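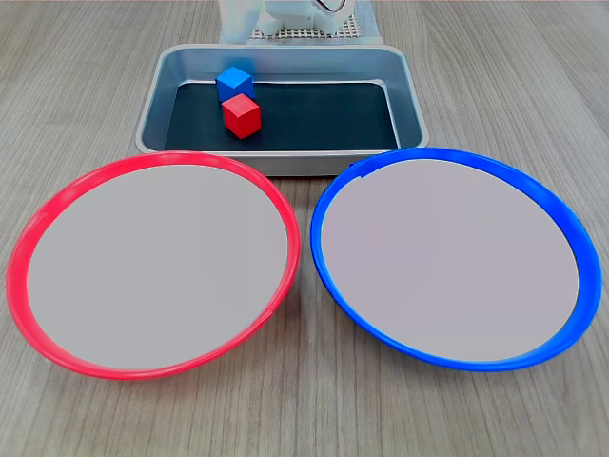
Metal tray + rubber liner, does it stay put??

Posted 10 Nov 2016

klinhom_kate
Setting up a sorting tray for the kids' table. Shallow metal one, rounded corners, sloped sides. Want a black rubber mat in the bottom so the blocks don't clatter like crazy. Do I cut it to fit right to the walls or leave a gap? Also plates. Two big round ones side by side in front, one per color. Too much for one table?

ulico6
Leave a gap. Cut mine tight in October and it buckled in the corners, had to trim it anyway.

pegboardpat
Disagree, tight is fine if you round the corners first. Use a coin to trace. A gap just collects crumbs.

ulico6
Rounding doesnt help when the sides slope. The mat rides up the wall. Flat part only, a strip of metal showing all the way around looks fine.

klinhom_kate
ok gap it is. And the plates?

tinroof
Plates are good, bowls tip. Push the tray up close behind them so little arms don't have to reach far. I start with one red cube and one blue, thats it. Add more when they're bored.

pegboardpat
Two cubes is over in ten seconds, my two would be gone. Dump in the whole bag.

tinroof
Whole bag = whole bag on the floor. Ask me how I know

ulico6
+1 for starting small. Wooden ones though, the foam ones get chewed.

klinhom_kate
Have wood, the Bener cubes. Edges are a little rounded so no complaints. Anyone tried Kulico mats? Theres a roll at the store here but it smells pretty strong thru the wrapper

pegboardpat
Had one. Left it in the garage 6 days, smell mostly gone. Wash with dish soap, rinse, dry flat.

tinroof
Would not bother, plain drawer liner works the same and its cheaper.

pegboardpat
Drawer liner slides all over. Not the same thing at all.

klinhom_kate
Getting the mat, will air it out first. Gotta run, thx all. Will post if it curls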